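Notes > Data collection > Kitchen tasks

Cutting the pour task into usable examples

The kitchen set for Gustilier is at 400 episodes. The target is 1000, and I would like to fix the segment rules before recording any more, so this post is mostly about where an episode starts, where it ends, and what goes in the label file.

The setup has not changed since the last post. One head camera, one person, bare hands, no markers or gloves. The task is a short one: fold a cloth, pour from the kettle into a paper cup, set the kettle down. Everything is recorded on the counter at Stikulthorpe. I looked at renting a bench in a cleaner room and decided against it. The model will have to deal with wall plates, cords and shiny metal sooner or later, and it may as well get them in training.
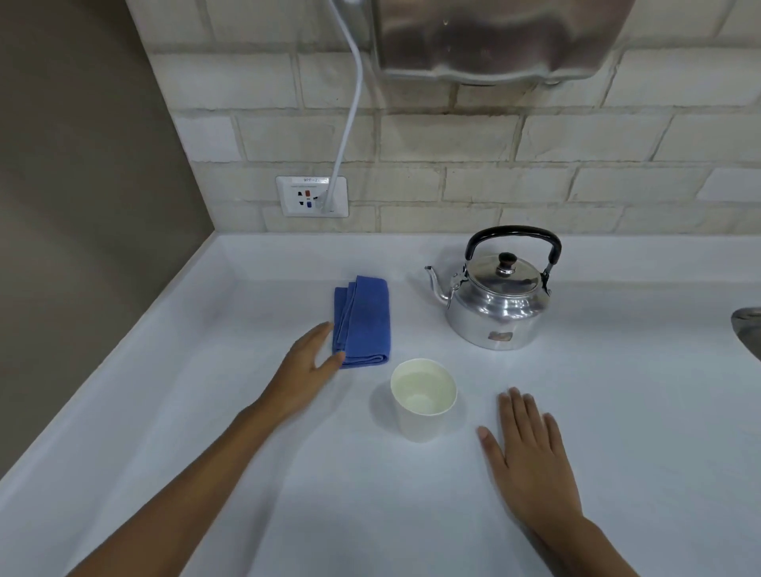
Start and end poses are the first thing I got wrong. In the early batches the person began moving as soon as the recording light came on, so the first second of every clip was already part of a reach, and the policy learned to lunge at the counter from wherever it happened to be. The rule now is that both hands come to rest on the work surface before and after each step. A flat palm with the fingers apart, like the right hand beside the cup, is easy for the hand tracker to lock onto. The left hand is on the corner of the towel and slightly blurred, so by the current rule this moment counts as motion and can't be used as a boundary. Both hands have to be still for 5 consecutive samples. A simple speed threshold on the wrist did most of this for me, but it misses cases where the wrist is steady and only the fingers move. I added a second check on the fingertips.

The labels come out of Closimik, which is a small script that reads the hand tracks and proposes cut points. I accept or move each one by hand. It handles reaching and lifting well and does badly with anything soft. Cloth has no clear moment at which a fold is finished, and the script tends to place the cut too early, while the fabric is still being pressed down.
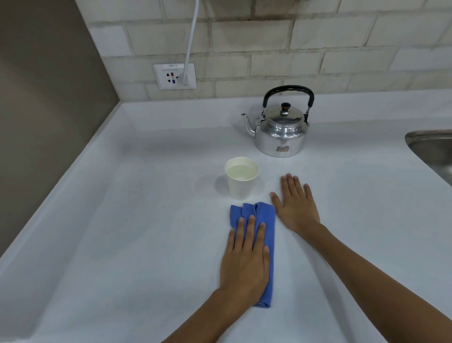

Contact is a separate label from grasp, and I should have split them sooner. For the first batches I had a single flag meaning "hand has object", which was set for anything from a full grip to a fingertip on an edge. Training on that gave a policy that closed its fingers whenever it was near fabric. A left hand pressing flat on the folded cloth is contact without a grasp, and the right hand lying on the bare counter next to it is contact with the surface only. Under the old flag the first would have been marked as holding and the second as nothing. There are now 2 fields per hand, one for contact and one for grasp, plus the name of whatever is being touched. The old episodes need relabeling. Closimik can fill in the contact field from the tracks, but the grasp field has to be done by eye.

Pouring has its own problems. The useful signal is the tilt of the kettle over time, and from a head camera the tilt has to be worked out from the handle and spout, because the body is round and mostly shows reflections. I tried fitting a 3D model to the body and gave up on it – the fit slid around with every highlight.
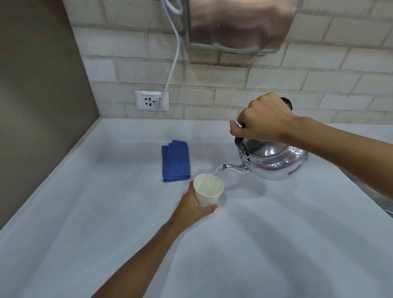
The handle alone gives a usable angle as long as the fingers don't cover too much of it. When they do, I fall back on the line from the spout tip to the lid. The two estimates disagree by a small constant offset, which I subtract. I don't label the water level. Sombatkul, the older set, did, and the values were noisy enough that the model ignored them. I label the start of flow and the end of flow instead, both read from the stream at the spout, and leave the amount alone.

The current field list per sample is:

time
contact_left, contact_right
grasp_left, grasp_right
object_left, object_right
kettle_tilt (empty when the kettle is not held)
flow (0 or 1)

Episodes with a spill are kept and tagged. I don't train on them yet, but throwing them away seems like a waste, and a success classifier will want them later.

Next is relabeling the grasp field on the old batches, then a training run on the corrected set to see if the finger closing goes away. If it does, recording starts again in June with the same rules.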